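The Smoothie Lady of Zupan Street Will See You Now
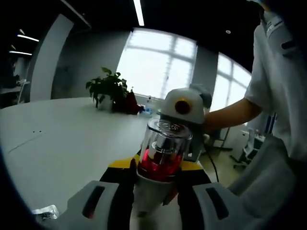 Something red in the blender, and the potted plant looking on from the middle of the table.

I had been told to come hungry and to come at 10 in the morning, which is when the kitchen table at Pondley gets its good light. I came hungry. I was late, because I walked past the door twice (it's between a key cutter and a place that sells only lamps), and by the time I got upstairs there was already fruit on the counter and a strong opinion being expressed about frozen strawberries.

"They're better," said my host. "People get snobby about it. A fresh strawberry in February has been on a truck longer than I've been on vacation in my whole life. A frozen one got picked when it was ready. I'll argue with anybody."

She asked me to leave her name out of this. She's had the Pondley lunch room for six years, she writes the weekly smoothie sheet that gets taped up by the elevator, and everybody in the building knows who she is anyway. "If you put my name in, my sister will read it and tell me I got the banana part wrong," she said. So: no name. I promised.

Pondley, if you don't know it, is a shared workspace on two floors of an old office building, with big windows and a lot of white furniture. Members rent a desk and get the lunch room thrown in. When she started there was a kettle and a drawer full of soy sauce packets. Now there's a shelf of blenders, a freezer with labels in it, and a regular crowd who come up mid-morning and stand around with cups.

I asked how it started, expecting a story about health. Wrong!

"I was cheap," she said. "I was buying a smoothie downstairs every day and one day I added it up. I won't tell you the number. I went home and got my little blender out of the cupboard, the one I'd been given and never opened, and I brought it in the next morning in a tote bag. And then somebody said, ooh, can I have some? That was it. That was the whole plan."

The little blenders are her big subject. She has owned or borrowed more of them than anyone I have ever met, and she talks about them the way some people talk about old cars. Her first was a Zaketti, which she loved and which died of frozen mango. Then came a Miveo, which is still going, although the lid has been replaced and it now smells very faintly of peanut butter no matter what she does to it.

"Everyone wants the huge one," she told me. "The huge one is for a family, or for soup. You're one person at a desk. You want a cup you can wash in ten seconds. If it takes longer to clean than to drink, you'll use it four times and then it'll live behind the rice."

I admitted that mine lives behind the rice.

"Of course it does," she said, very kindly.

So what does she look for? A clear cup, first of all. She wants to see what's going on in there. She likes ribs on the sides, partly for grip and partly because she believes (she can't prove it) that they bounce the fruit back toward the blade. She wants a lid that lets her know it's on. And she never fills it more than halfway on the first go.

"Halfway! Please write that down. Halfway, blend, look at it, then add. Everyone fills it to the top and then they're surprised when the top just sits there and the bottom is juice. You need room in there. It has to be able to fall over itself."

I wrote it down. I also wrote down the red recipe, which is the one people ask for, and which she gave me from memory while looking for a spoon. It's a cup of frozen strawberries, a handful of raspberries, a small piece of cooked beet and enough cold water to get it moving. No milk, no yogurt. A squeeze of lemon if it tastes flat.

"The beet is the thing," she said. "People find out there's beet and they make a face. They've been drinking it for a month! It doesn't taste like beet, it tastes like a better strawberry. Don't use the pickled kind. Somebody used the pickled kind."

How was that?

"We don't talk about it."

Her method is to blend for 90 seconds altogether, with a stop in the middle to let everything settle. She does it by the clock on the wall. I'd have guessed much less, and she said that's why mine has lumps. (I hadn't told her mine has lumps.) Then she lets it stand a minute so the foam comes down, and pours it into whatever is clean.

I wanted to know about the table, too, because for me the table is half the reason to go up there. It's large and white and it sits near the windows, and on a bright morning you can't really see anything outside at all, just light. She says people who eat at their desks all week will come and sit at it for an hour with a sandwich and go back looking different.

"It was a meeting table," she said. "It was downstairs, in a room with no windows, and it was always empty because the room was so sad. I asked if we could have it. It took two guys and an argument to get it up the stairs. It seats 16 if everyone likes each other."

The little holes in the top are from its former life, she thinks. She's stopped noticing them. The plant she has definitely not stopped noticing. It came up in the elevator with somebody who was moving out, in the same white pot it's in today, and it had four leaves. She put it in the center of the table so it would be in everybody's way and somebody would have to care about it.

"It gets the ends of the water bottles," she said. "People finish lunch, there's a bit of water left, they give it to the plant. I've never once watered it on purpose. Look at those leaves! It's the best-fed member of this building."

Does she ever give it smoothie?

A long pause. "Once. A green one. I was curious."

We got onto the subject of mess, which I think is where her real feelings are. She is not a neat freak, she says, and then she talks for a good ten minutes about crumbs. Wrappers on the table are her weak point. She'll let one sit there all morning to see if the person who left it will come back for it, and then she'll pick it up herself, and be annoyed, and then do it again the next day.

"I tried a sign. The sign made it worse. I tried a nicer sign, with a drawing. Somebody used the nicer sign as a placemat."

Cups are another matter. Cups get rinsed straight away, and on this she will not bend. A spot of dish soap, warm water up to the halfway mark, lid on, and run it for a few seconds as if it were a drink. Then rinse, and leave it upside down with the lid off. A lid left on overnight is the reason a lot of people think they don't like smoothies.

"You take the lid off in the morning and it's like opening a gym bag," she said. "And they blame the spinach!"

I asked if she had a favorite, expecting the red one. She doesn't even drink the red one much anymore. What she has, most days, is banana, oats, cold coffee and a pinch of salt, and she has it standing up by the window before anyone else gets in. She said she started putting in the salt by accident, meaning to reach for the cinnamon, and has done it on purpose ever since. I tried it. I didn't think I'd like it and I finished the cup, then stood there hoping to be offered another.

The banana part, for the record (this is the part her sister disputes): peel it before you freeze it. Break it in two. Put the pieces in a bag flat, so they don't freeze into a club. Her sister freezes them in the skin and says it keeps the flavor. "It keeps the skin," said my host. "That's what it keeps."

She's been asked to do a proper class, with a sign-up sheet, and so far she's said no. She likes it the way it is, with people wandering up, having a go, asking a question and wandering back down. Some regulars bring their own fruit now. One man from the second floor brings two pears every morning and has never put anything else in. She has tried to tempt him with ginger.

"He says he's thinking about it," she said. "He's been thinking about it since last summer."

By then it was close to lunch and people were starting to come in with containers and claim their spots by the window. I asked her what I should buy if I wanted to start over and stop being a behind-the-rice person. She told me to buy nothing, go home, move the rice, and put the blender next to the coffee.

I did it that night. I had beets, too. Not pickled.

The Pondley lunch room is open to members from 8 in the morning. Guests are welcome if someone brings them up.

Comments (4)

pearsplease
I am the pear man. I have now tried the ginger. It was fine.

Dotty_in_3B
Can you use canned beets for the red one if they're the plain kind in water? The store near me only has those or the giant raw ones and I don't want to turn my kitchen pink.

oatmilkmonday
Freezing bananas in the skin is a crime, my husband does it and then stands there with a knife trying to get them out. Sending him this!!

lurkerno2
My Zaketti also died of mango. Let it thaw for five minutes first, I learned the expensive way.

We use cookies to remember your preferences and see which stories get read. By continuing to browse you agree to our use of cookies. Accept | Manage settings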